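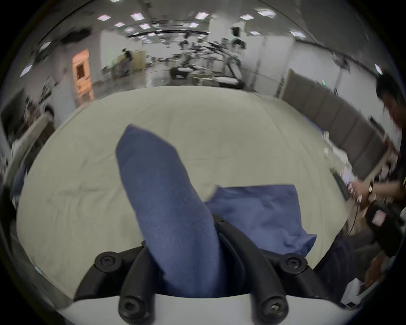 Folded blue cloth

Family and Local History > Ships and Seafarers > Lost cargo steamer Budmont, crew list wanted

cinderpath
Hello all. I am trying to trace my great-grandfather, who was a fireman on the steamer Budmont when she was lost. Family story says she was torpedoed twice on the same voyage, once off the west of Ireland, where she was towed in, and again after repairs. I have his discharge book but the last two pages are missing. The surname is Harker. Has anyone seen a crew list, or an account by a survivor? I have looked under Budmont and Budmount and got nowhere.

old_purser
You won't find her easily under that name. She was sold and renamed Wasora some time before the loss. The old name stuck with the men who had been in her for years, so family letters often use it. Try the crew agreements under Wasora. They are filed by official number, so you need that first. The register will give it.

T_Lorimer
I don't think that is right. The Wasora was a smaller ship and she was in the timber trade. My notes have the Budmont still under her own name in January of that year, loading coal. I would want to see the register entry before sending anyone off after a different ship.

old_purser
Which notes? I have the sale in the owner's minute book. There were two ships called Wasora. The timber one was broken up. You may have the first.

T_Lorimer
My notes are from the port books, copied by hand years ago. I will look them out. I accept there were two ships. I don't accept that the second one was the Budmont until I see the number match.

cinderpath
Thank you both. There is one thing that might help. In the back of the discharge book somebody has written "Butis, 8 days" in pencil. I took it for a person. Could it be a place?

marram
Butis was a ship, a small salvage steamer. If he was 8 days in her it could be the tow. Salvage crews sometimes kept a few of the firemen on to work the pumps and they were signed on properly for it. That would fit with the first torpedo and the tow to port.

old_purser
Agree with marram. The Butis did a lot of that work.

kelda77
Sorry to be the one to say it but "torpedoed twice" stories need care. I have looked into 3 of them for my own family and neighbours, and in 2 the first attack was a mine or a collision. People came home and said torpedo because that was the word everyone used. It doesn't mean he wasn't in two sinkings. Just don't go in expecting the papers to say it.

cinderpath
That is fair. My grandmother was firm on the point but she was a child at the time.

marram
Children remember plenty. I would keep an open mind both ways.

Pranab Sivakumar
I have been indexing survivor statements for the Samarakoon papers, a private collection left by a shipping agent. There are over 1,000 sheets and I am not through them yet. There is a statement by a second engineer which mentions "Harker and the other fireman" going back down to draw the fires. The ship is given as Wasora, late Budmont. No first name. The date has been torn off. I can send a copy by private message if you tell me where to send it.

cinderpath
Yes please! I have sent you a message. Does it say anything about how she was hit?

Pranab Sivakumar
It says "struck on the port side abreast of number 2 hold" and later "the second time". He does not say what struck her the first time. The rest of the page is about the boats and a dispute over a missing sextant.

T_Lorimer
"Late Budmont" settles the name as far as I am concerned. My port book entry must be the ship before the sale went through. I withdraw the objection about the name. I would still like the official number if anybody has it.

old_purser
Will look it up when I am next at the record office. The minute book doesn't give it.

kelda77
"The second time" could mean the second time that night. Submarines often fired again if the ship didn't go down. I would look for the insurance claim for the tow before calling it two separate attacks.

marram
Then what was he doing in the Butis for 8 days?

kelda77
Working. Firemen moved about. It might have been another year altogether.

cinderpath
The pencil note is below the last stamped entry so I think it comes after, but I can't be certain with the pages gone. I will ask about the tow and post what I get.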